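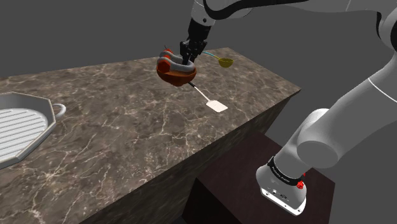
Kanako Kinoshita
Contributing editor, buildings and interiors

I first walked into the Piltden library extension in November, dripping wet and in a foul mood, and I stayed until closing. I'd only meant to duck in for half an hour! The old reading room had the acoustics of a swimming pool (I studied there, I still flinch when someone drops a pen), and I wasn't expecting much from a new wing stuck on the back of it.

Matsuda, the practice behind the job, has tucked the extension half a storey into the slope, so you come down a long ramp with the garden at elbow height. I love that ramp. There's a bench halfway along it that faces the wrong way, towards the wall, and people fight over it.

Junpei Furukawa ran the project from the first sketch, and he walked me round with his coat on. "We drew the roof 24 times," he told me. "The client liked number two. I was cross for a week." The one that got built folds down low over the children's corner and then lifts towards the street, and the light that comes off it in the afternoon is the colour of weak tea - lovely to read by, hopeless if you're trying to match paint.

I do have grumbles. The lockers are too shallow for a proper backpack, and the stairs to the upper stacks feel mean after all that generosity below. Furukawa blames the fire rules. I blame the lift, which hogs the best spot in the building.

Still, there are 296 seats in there now, and on my last visit I had to circle twice before I found one, next to a man asleep on an atlas.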